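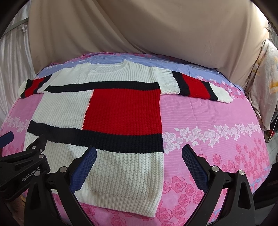

Greifer-Pflege, weil so viele gefragt haben (Thread)

Mavance > Werkbank > Threads > Seidu Mahama
Start Neu Werkbank Merkliste Anmelden

Seidu Mahama
1/ Grobstrick ist der Endgegner. Glattes Hemd, Geschirrtuch, alles kein Thema, aber so ein dicker Rippenpulli fusselt mir die Greifbacken zu, da kann ich zugucken. Also mal meine komplette Routine für die beiden Handgreifer, bevor ich wieder jedem einzeln antworte 😅

2/ Vorweg: Ich rede nur von meinem Paar. Ich führe die von Hand und nehme damit Wäschefalten auf, Projekt heißt bei uns Tullum. Wer die Dinger an einen Arm schraubt, hat sicher noch ganz andere Sorgen.

3/ Die blauen Backen haben innen so eine feine Gitterstruktur. Super zum Festhalten, leider auch super zum Fusselsammeln. Nach jedem Strickteil gehe ich mit einer weichen Zahnbürste drüber, immer diagonal zum Gitter. Längs schiebt man den Kram nur tiefer rein.

4/ Bitte kein Bremsenreiniger!! Hab ich bei einem alten Satz Backen gemacht, die waren danach speckig und der Ärmel ist mir ständig rausgerutscht. Ein leicht feuchtes Mikrofasertuch reicht, dann ablegen und Kaffee holen.

5/ Gelenke: Finger ganz auf, jeden Bolzen kurz antippen und seitlich wackeln. Wenn was klappert, erst mal raus aus der Aufnahme. Bei mir war es im Mai der Greifer für die linke Hand, hat man beim Zumachen richtig gehört. Tick. Tick. Tick.

6/ Öl kommt bei mir gar keins dran. Ich falte helle Sachen und hatte einmal einen Punkt auf einem weißen Bündchen, das war ein sehr unangenehmes Telefonat mit meiner Schwester.

7/ Wichtig und wird gern vergessen: Haare und Garn hinter den Armen rausziehen. Ich nehme eine Pinzette, mit Licht von der Seite. Nach 207 Durchgängen Strick hatte ich da ein Knäuel drin, das hätte für eine Puppenmütze gereicht.

8/ Dann Gleichlauf prüfen. Ganz auf, langsam zu, auf 20 mm stoppen und schauen, ob beide Finger gleich weit von der Mitte stehen. Auf, zu, nochmal. Wenn einer hinterherhinkt, ist es bei mir fast immer wieder Garn (siehe 7).

9/ Zum Schluss ein Probegriff am Saum: Rippe fassen, anheben, loslassen. Bleibt eine Masche hängen, suche ich mit dem Fingernagel die Kante an der Backe ab. Einen winzigen Grat hab ich mal mit 2000er Schleifpapier weggekriegt, nass und mit ganz wenig Druck.

10/ Ich schreib mir alles in ein Heft, Durchgang Nummer, Stoff, was war. Letzter Eintrag: 368, Pulli, links Fussel, sonst gut. Mehr Wartungssoftware hab ich nicht.

11/ Kam gerade als Frage rein: Nein, ich wechsle die Backen nicht nach Plan, ich wechsle, wenn sie rutschen. Und ja, ich würde immer beide zusammen tauschen, sonst greift es schief.

12/ Morgen nehme ich mir die Ärmel vor. Wer einen guten Trick gegen umklappende Bündchen hat, bitte drunter, ich fluche da seit Tagen!

Ähnliche Beiträge
Kabel am Handgelenk führen, ohne dass es zieht
Ardeleanu-Spanner im Kurztest
Grarkance: Zelle nach dem Umzug neu einmessen
Welche Zahnbürste? Umfrage mit Ergebnis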